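Ticket : démonstrations « boîte à couvercle vert », pince à main
Site : Dudport, poste Mapplebeck
Ouvert par : Sena Bawa
Suivi par : Ebenezer Ankrah
État : en attente de retour

Bonjour Ebenezer, et merci d'avance pour ta patience, je vais être un peu longue comme d'habitude. Depuis la mise à jour de Drindeo, une partie de mes démonstrations à la pince est refusée à l'import, avec le message « ouverture incohérente ». Je te mets trois vues du poste, mâchoires ouvertes.

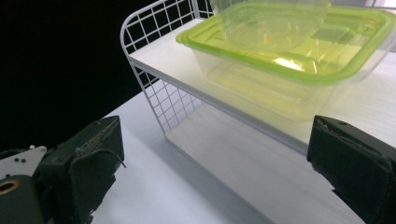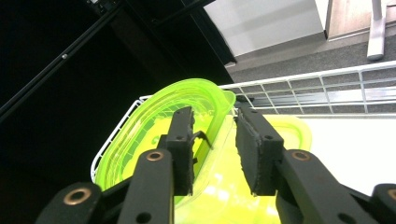
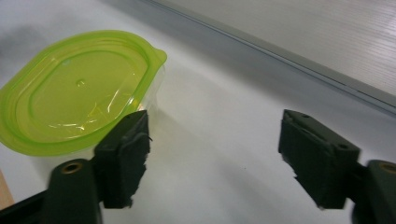 Vues pince : étagère, panier en fil blanc, plateau de table.

Sur la première, la boîte est posée sur la planche de l'étagère. Sur la dernière, regarde surtout le bord des patins : le caoutchouc s'effrite. Je me demande si cela suffit à fausser la mesure à la fermeture – tu me diras.

Ce que j'ai déjà essayé : relancer Aller, refaire le zéro mâchoires fermées, puis réimporter. Sur 8 démonstrations, 5 passent et les autres reviennent avec le même message. Le journal indique un écart à l'image 900, juste au moment où je serre le bord de la boîte.

Réponse d'Ebenezer Ankrah, 14 h 20
Bonjour Sena, ne t'excuse surtout pas, j'aime bien les tickets où l'on me raconte tout ! Les patins sont fatigués, c'est vrai, mais je commencerais par le zéro. Depuis la mise à jour, Drindeo le relit au début de chaque démonstration, et il faut donc garder la pince fermée quatre secondes avant de l'ouvrir. Si tu pars mâchoires déjà ouvertes, il prend cette position comme référence et tout le reste est décalé. Peux-tu refaire une petite série comme cela, sans toucher aux patins pour l'instant ? On ne saurait plus lequel des deux changements a compté.

Réponse de Sena Bawa, 16 h 05
Me revoilà ! Série refaite avec l'attente au départ, tout est passé sauf une prise dans le panier, et là je crois bien que j'ai ouvert trop tôt (j'avais déjà la tête à la suivante). Je te joins le journal. Pour les anciennes, est-ce qu'on peut corriger le zéro après coup, ou faut-il que je les recommence ?

Réponse d'Ebenezer Ankrah, 16 h 40
Garde-les de côté, je tente une correction sur une copie. Pour les patins, j'en commande une paire – préviens-moi avant de les monter, il faudra refaire l'étalonnage complet.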